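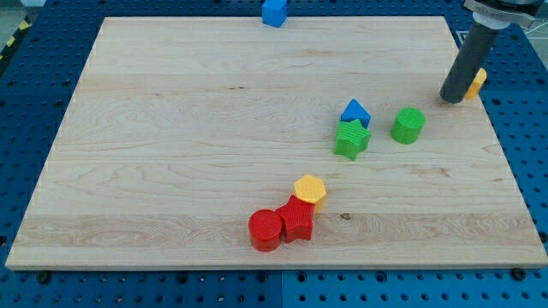
A shape block is a small solid toy with a simple geometric outline, made for handling, sorting and stacking by young children. Common outlines include the cylinder, cube, triangular prism, hexagonal prism and star. Shape blocks differ from construction blocks in that they are rarely made to a shared unit size, and many sets cannot be built into stable structures. They are sold on their own or with a sorting box, a lidded container with an opening for each outline.

Materials and manufacture

Early commercial sets were turned or sawn from hardwood, mostly maple, beech and birch. Moulded plastic became common in the second half of the twentieth century and is now the usual material for low-cost sets. Home and small-workshop production by 3D printing has grown more recently. Printed blocks often keep fine ridges from the layering process, which some makers sand away and others leave for grip.

Colour is applied to wooden blocks as a water-based stain or paint. In plastic blocks the pigment is mixed through the material, so chips and scratches show less. Some sets give each outline its own colour. Others mix colours across outlines so that a child can sort by either property.

Use in early education

Blocks are used in child care centres and kindergartens to introduce the names of shapes, matching and simple pattern making. Children generally manage the cylinder first, as it fits its opening at any rotation. Stars and other outlines with several points have to be turned to line up and are usually mastered later.

The educator Agustina Mansilla divided block play into free handling, grouping and copying in her handbook Idum, which contains 185 activities. Her colleague Vicente Sepúlveda criticized the scheme as too rigid, noting that children move between the three in a single sitting.

Makers

The Hodari workshop, founded by Isabelle Penner in 2000, produces a maple set of 12 blocks finished in linseed oil. Arancibia, a larger firm, sells moulded sets to schools and libraries. Its Zotness line was withdrawn one June after the yellow pigment was found to fade, and was reissued with the same outlines.

Safety

Blocks for children under three must be too large to fit inside a small parts test cylinder. Pointed outlines are rounded at the tips. Painted blocks are also tested for lead and other heavy metals.

See also

Shape sorter
Pattern blocks
Stacking toy

Page last edited 2021-04-02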